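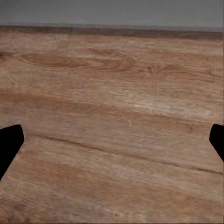 What should be done first when a two-arm pairing run reports success but the shoes do not match?

Pause the run at the point of the report and save the event log before resetting anything. A reset clears the pick assignments, and without them the fault cannot be traced to a particular arm.

Tracing and Clearing a Mismatched Pick in Brellel

Applies to: simulated pairing tasks with two arms and more than one kind of shoe
Maintained by: Wesitz Automation Training Office
Procedure owner: Keabetswe Van Wyk

A mismatched pick occurs when each arm completes a valid grasp but the two items belong to different pairs. Brellel does not stop for this condition under its default settings. The grasp check asks only whether each gripper is holding something, and the pair check runs later, at placement. The fault was first recorded in January during run 494, which was marked complete and passed to training data before review.

Before you start

You will need operator access to the run and write access to the task file. Tell the shift lead that the run is on hold. Do not work on a task file that another operator has open.

Step 1. Hold the run

Select Hold from the run menu. Do not use Stop, as Stop returns both arms to their home position and releases whatever is in the grippers. Confirm that the simulation clock has halted.

Step 2. Save the log and the view

Export the event log to the fault folder under the run number. Save a view from a camera that shows both grippers. A wrist camera alone is not sufficient, as it may show one arm and give no indication of what the other is doing.

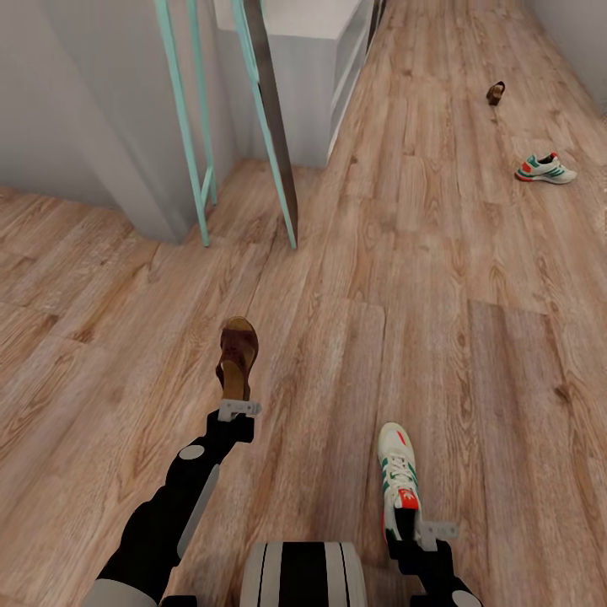 Sandal at the left arm, sneaker at the right arm, with two further shoes on the floor.

Step 3. Compare the assignments

Open the log and find the last assignment entry for each arm. Each entry gives an item name and a pair name. Read the pair names against the saved view.

If the pair names differ, the planner assigned the wrong items. Go to Step 4.
If the pair names are the same but the shoes are of different kinds, the items were labeled incorrectly in the task file. Go to Step 5.
If an entry is missing for either arm, stop and refer the run to Bheki Lekota.

Step 4. Correct the planner setting

In the planner settings, locate Nearest Item First. With this setting on, each arm selects the closest reachable item without regard to the other arm. Turn it off and turn on Shared Pair Target. Save the settings under a new version number.

Step 5. Correct the labels

Check every shoe in the task file, including those not involved in the fault. Labels are often copied from one layout to the next, and a single error may appear in several files. Mbali Swanepoel keeps the master label list.

Step 6. Test before release

Reset the task and complete 40 runs with varied starting positions. Any mismatch during the test returns the task to Step 3. Runs made before the correction must be marked Do Not Use until they have been reviewed.

Reporting

Send the fault record to Nomvula Steyn by 4 p.m. on Friday of the week in which the fault was found. Include the run number, the log, the saved view and the version number of any file changed.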